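Why Does Metal Feel Colder Than Wood?

Try something before you read any further. Walk around your home and touch three things: a wooden door, a blanket and a metal spoon from the drawer. Which one feels coldest?

Almost everybody picks the spoon. Now comes the amazing part. If all three have been sitting in the same room since last night, they are all the same temperature! A thermometer taped to the spoon would read the same as one tucked into the blanket.

So why does your hand disagree? Your skin is warmer than most rooms, so whenever you touch something, heat moves out of your fingers and into it. Your skin notices how fast that heat is leaving. Metal carries heat away very quickly, so your fingertips cool down in a flash and your brain shouts "Cold!" Wood and cloth carry heat slowly — your fingers hardly cool at all.

Scientists have a word for this. Something that moves heat well is called a conductor. Something that moves heat badly is called an insulator. Metals are conductors. Wood, wool, cork and most plastics are insulators.
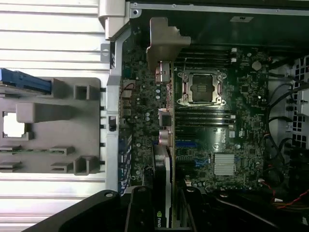 A reader in Vestavia asked whether that means a blanket doesn't make any heat, and whether it would keep an ice cube cold too. Would the ice melt slower if you wrapped it up?

Yes, it would, and you can prove it! Put one ice cube on a saucer and wrap another in a wool sock. Leave them side by side and check every few minutes. The sock has no idea what is warm and what is cold. It just slows heat down, whichever way the heat is going. Around you, it slows the heat getting out. Around the ice, it slows the heat getting in.

Here's another test, and this one tastes good afterward. You need a grown-up, a mug of hot (not boiling) water, a metal spoon, a plastic spoon and a little butter. Stick a small dab of butter near the top of each handle, at the same height. Stand both spoons in the mug and watch. Which dab slides first? When you're done, wash the spoons and use the rest of the butter on toast.
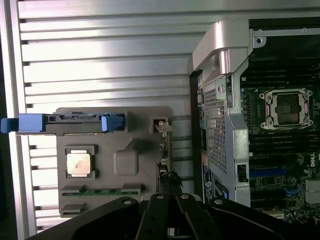
Heat has another trick, and it has to do with shape. A flat piece of metal touches the air only along its flat faces. Fold it or give it lots of ridges and suddenly there is much more metal touching the air, so heat has more places to escape. You may have seen an old radiator with deep folds, or thin fins on a motorcycle engine. Look at the big silver panel in the photo, with its rows of slats and the dark grooves between them. If you ran your finger down into every groove and up over every slat, it would travel a lot farther than it would across a smooth sheet!

Animals use shape too. A jackrabbit's long, thin ears let heat drift off into the desert air. A cat on a chilly morning curls into a ball, which leaves less of its body facing the cold.

What about you? Next time you get out of the bath, stand with one foot on the tiles and one foot on the mat. Same room, same you — and your two feet will tell you completely different stories.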